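La cheffe de Sakari nous reçoit avant le service. Elle a ouvert avec 20 couverts et une carte de 9 plats.
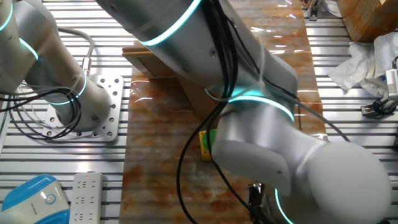 *Un bras blanc et argent, anneaux lumineux allumés.*

« Le katsu, on le fait au porc, jamais surgelé. La panure vient de chez Surdu. » Le curry mijote environ 6 heures. Elle a appris la recette chez Flalo, en plonge d'abord, puis aux friteuses.
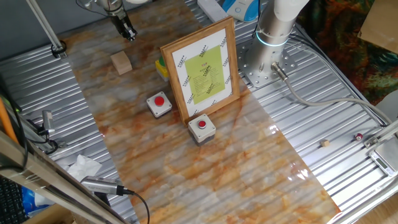
*Deux boutons rouges devant un cadre en bois.*

Le midi, les gens du quartier prennent surtout le menu. « Le soir, c'est plus calme, sauf le vendredi. » 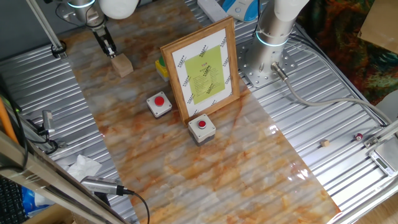

Une deuxième adresse doit ouvrir en décembre, rue Dranley. « Même carte, avec des udon en plus. Le loyer est signé, il me manque un cuisinier. »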